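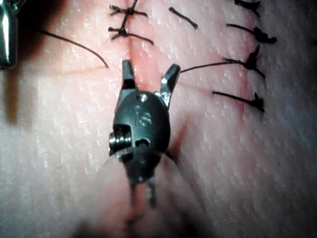 07/05/2021

Good news if you've been waiting on a minor operation in Junddale: Grullmont Hospital is bringing back Saturday day surgery, and the first patients go in this weekend. I've had more emails about this than anything else since I started the column (yes, even more than the parking meters!), so I went over on Wednesday to find out how it's going to work.

The short version is that the day unit on Fillell Street will run Saturdays from 9 in the morning until the list is finished, mostly hernias, gallbladders and the small stuff that got pushed back again and again last year. There are 97 people on the list who have already been postponed at least once, and they get first pick of the dates. You don't need to call. The booking office is going through the names in order and will ring you, and please pick up even if you don't know the number, because the hospital's outgoing calls show up as private and a lot of people have been letting them go to voicemail. I did exactly that with my own knee appointment, so no judgment from me.

I sat down with Shahram Mazandarani, the day unit manager, over a very strong coffee in the lobby. He told me the hard part was finding recovery nurses who wanted the shift. "We had the rooms, we had surgeons asking for the time, and we were two nurses short for months," he said. Both jobs are filled now, and one of the new hires grew up about six blocks from the hospital, which I thought was nice.

A few practical things I asked about because I know you'll ask me. You'll still need someone to drive you home and stay the night. One person can come in with you as far as check-in, and after that they'll be asked to wait outside or go get lunch. The Bagheri bakery across the street says it'll stay open through the afternoon on Saturdays to catch the extra trade, so that's your sandwich sorted. The main garage is open on weekends, but the Fillell Street entrance is closed for resurfacing, so come in from the back and follow the yellow signs. I missed them and did a full lap.

I also asked what happens if you can't make a Saturday. Mr. Mazandarani says you keep your place and get a weekday date when one comes up, and turning down the first offer won't send you to the bottom. I made him repeat that part, as three of you wrote in worried about it.

The Saturday lists are funded through October. After that the hospital board has to vote on keeping them, and the meeting is open to the public. I'll post the date here as soon as they set one.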